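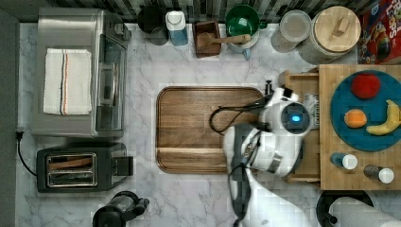 4. What people write in their cookbooks

4.1 Where the books came from

I should start with how I ended up with so many of them. The core of the collection is 244 used cookbooks bought or borrowed in Sundholm, mostly from Cârstea, a secondhand shop that keeps its cooking shelves at the back, next to the heater. I'd gone in for a bread book and came out with a shopping bag full of other people's handwriting. The rest were lent by members of the Vanis reading group, who were very generous with them (and a bit nervous, which I'll come back to in 4.3).

A book got into the study if it had at least one mark made by hand. I took "mark" in the widest sense: a tick, a star, a word, a crossed-out quantity, a phone number, a child's drawing of a pie. Splashes and stuck pages I logged separately. They're wonderful to look at, but I found it very hard to say whether a brown smear next to a gravy recipe meant love or clumsiness, so I kept them out of the main coding.

4.2 Four kinds of notes

I sorted the notes by hand, twice, with a gap between March 2023 and July so that I'd have time to forget my first answers. The second pass mostly agreed with the first. Where it didn't, the trouble was nearly always with single words. "Good" can be a verdict on the dish, or the first half of "good for Easter" written by someone who got interrupted!

Corrections were the largest group. People change the salt, the sugar and the oven time, and they do it firmly, usually in pen. Verdicts came next, and they're short: "nice," "dry," "never again," and in one copy of a soup book simply "why." Third were what I've called calendar notes, which tie a recipe to a birthday or a visit or the year the roof leaked. The smallest group, and the one I like best, is notes addressed to somebody else. These turn up in books that were clearly meant to be handed on, and they sound like speech – "use the small pan for this, the blue one sticks."

The Trisia baking series deserves a mention of its own. Its editors left a blank strip at the foot of every recipe with the word "Notes" printed over it, and I expected those strips to be full. They were nearly all empty. The same owners wrote happily up the sides of the page, between the lines of the method, and across the photographs. I have 20 Trisia volumes in the sample and only a few of them have anything in the strip at all. My guess is that being invited to comment makes it feel like homework, but I can't show that from the books alone.

4.3 Reading while cooking

I also talked with 10 of the lenders about how they use their books at home. I'd pictured an open book beside the stove. Most of them told me they read the recipe somewhere else first, at the table or in bed, and then cook from memory with a quick trip back for the amounts. Space has a lot to do with it. On a counter like the one in Figure 4, with a toaster oven, a toaster and a large cutting board already in place, an open hardback is one big thing too many. Several lenders prop the book on a chair. One keeps it on top of the fridge and climbs a step stool to check it, which she says has taught her to read carefully.

Figure 4. A marble kitchen counter in use, from above.

This matters for how we read the notes. If the book isn't within reach during cooking, then a correction is probably written afterward, with the dish eaten and opinions in from the family. That would help explain why the handwriting is so tidy. I had put it down to good manners.

The nervousness I mentioned has to do with privacy. Almost 20 books came to me with a page clipped shut, and I left the clips on. Lenders were relaxed about their opinions on pastry and much less so about names, diets and old quarrels over who was bringing dessert. I've quoted only from pages I was given permission to use, so the addressed notes are certainly undercounted here. Section 5 goes back to those, using the loose slips of paper found between the pages.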